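Chamado: Hideletti Receitas, módulo de calendário de festas
Assunto: porções e datas erradas nos cardápios festivos
Prioridade: média
Aberto por: Lemlem Feyisa (redação, gastronomia)
Responsável: Gadisa Derese
Situação: resolvido, com pendência

Descrição inicial (Lemlem Feyisa)

O especial de Enkutatash, o ano-novo etíope, está agendado no painel, mas a página pública mostra o cardápio na véspera. Além disso, o seletor de porções devolve quantidades absurdas no doro wat. Com 10 porções selecionadas, a cebola passa para 2000 kg. O valor correto na ficha é 2000 g. O mesmo texto no aplicativo aparece certo.

Passos para reproduzir:
1. Abrir o especial sem sessão iniciada.
2. Selecionar 10 porções.
3. Alternar de xícaras para gramas e voltar.
4. Conferir a linha da cebola e a data no cabeçalho.

Terça-feira, 13 de julho, 10h

Gadisa Derese: reproduzi os dois sintomas em homologação. São independentes. Vou tratar a data primeiro, porque a redação depende dela para a chamada de capa.

O cabeçalho lê o campo data_festa, gravado como meia-noite em UTC. O tema converte para o fuso do leitor sem verificar se o campo tem hora. Para quem está a oeste de Greenwich, a festa cai no dia anterior. No aplicativo a conversão não existe, por isso a diferença.
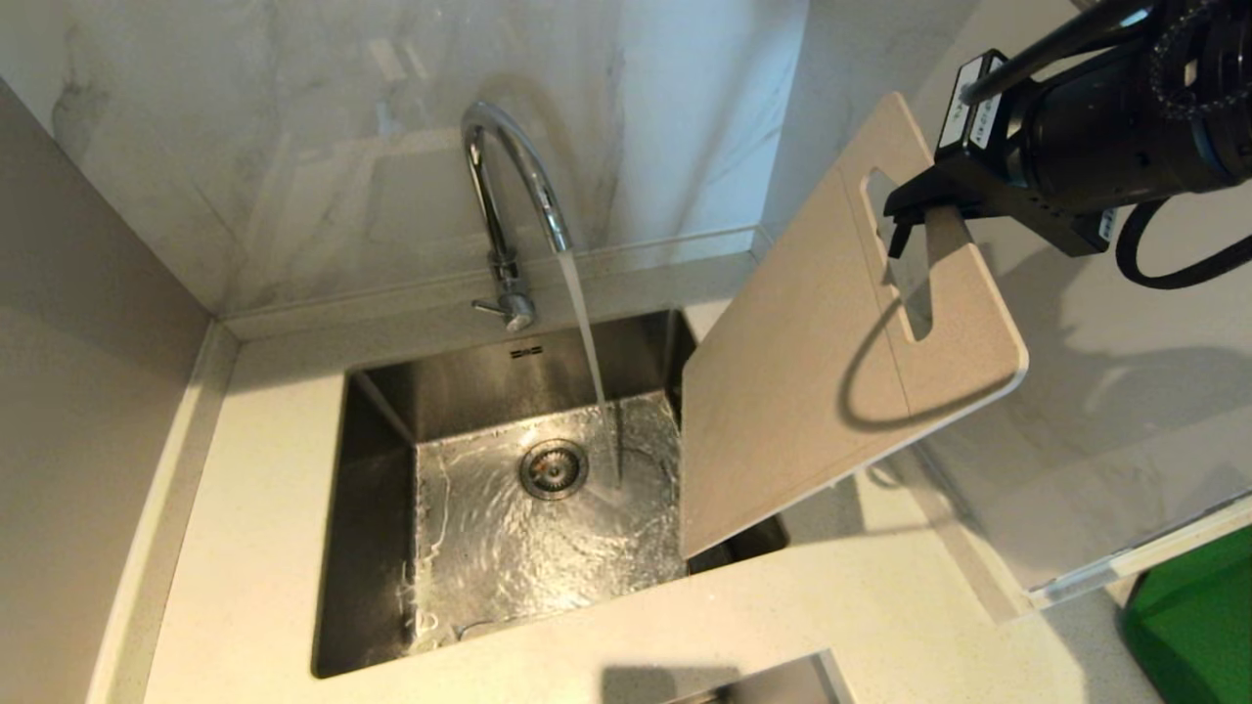
Registros cadastrados antes de maio não apresentam o problema. Eles foram gravados como texto simples, sem hora, e o tema os exibe como estão. A migração de maio alterou o tipo do campo só para os novos.

Jummai Afolabi: confirmo a migração. O script foi executado com a opção de preservar os antigos. Não houve erro no log. Sugiro não converter nada retroativamente e corrigir a leitura no tema.

Gadisa Derese: de acordo. Correção aplicada em homologação: se o registro é do tipo festa, a data é exibida sem conversão de fuso. Testado com o navegador em Adis Abeba, Lisboa e Manaus. As três exibem o mesmo dia.

Segundo sintoma (porções)

O conversor de unidades vem do Rornico, componente externo. Ele recebe quantidade e unidade em campos separados. Ao voltar de gramas para xícaras, a unidade de origem é descartada e o componente assume a maior unidade da categoria, no caso o quilograma. Se o leitor só muda as porções, sem alternar a unidade, o cálculo sai certo. A Lemlem viu o erro sem alternar porque a preferência estava salva em cookie de uma visita anterior.
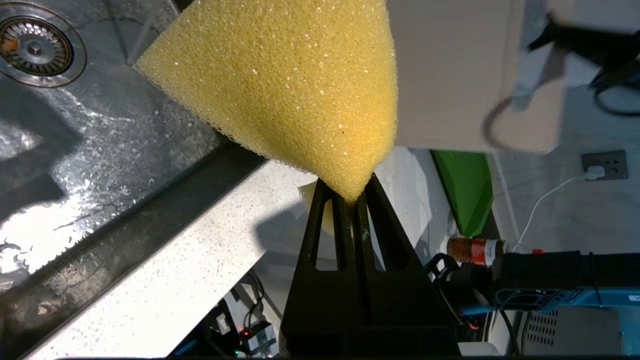
Esponja amarela em forma de cone, presa pela ponta.

Contorno temporário: limpar o cookie pref_unidade. A redação pode orientar os leitores que escreverem, mas não convém publicar aviso na página.

Nazanin Bagheri: o mesmo defeito atinge o especial de Nowruz. O sabzi polo mostra 30 kg de endro no lugar de 30 g. Como a ficha fica fora de temporada, não houve reclamação. Peço que entre no mesmo lote.

Gadisa Derese: incluído. Varredura feita no banco: 19 fichas com a unidade vazia depois da alternância. Todas passam a gravar a unidade de origem no atributo do elemento.
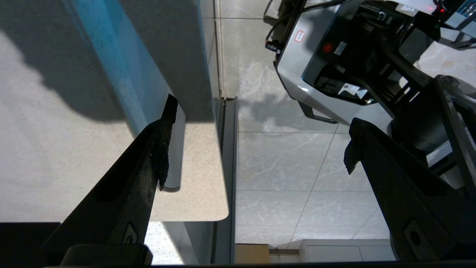

Publicado em produção às 19h. Cache da capa invalidado manualmente. A cópia servida pelo parceiro Witkowska tem cache próprio e pode exibir a data antiga até a próxima renovação.

Lemlem Feyisa: data certa no computador e no celular. Cebola em 2000 g. O botão de imprimir ainda corta a última linha do modo de preparo, onde entram os ovos cozidos.

Gadisa Derese: é outro defeito, da folha de estilo de impressão. Abrir chamado separado, por favor, com o navegador e o tamanho do papel.

Pendência: Gemechu Belay vai pedir à Witkowska a renovação antecipada do cache. O chamado permanece aberto até a resposta.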